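Why do things grip?

Push a book across a table and you can feel something pushing back. This is called friction. It happens when two surfaces rub together.
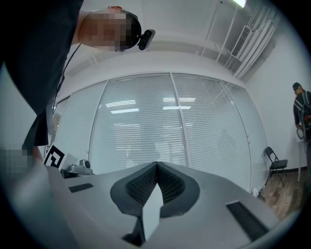 Rough and smooth

Surfaces with a raised pattern, such as the soles of your trainers, often grip well. Ice is slippery, so your feet slide on it. Even a surface that looks smooth has tiny bumps, too small to see.

Try it yourself

You will need a tray, a coin, a rubber and 2 books.

1. Put the coin and the rubber at one end of the tray.
2. Lift that end slowly and rest it on the books.
3. Watch which one slides first – then try a wooden block.

Word to know

Friction: a force that slows things down when they rub together.

Written by Mhairi Crichton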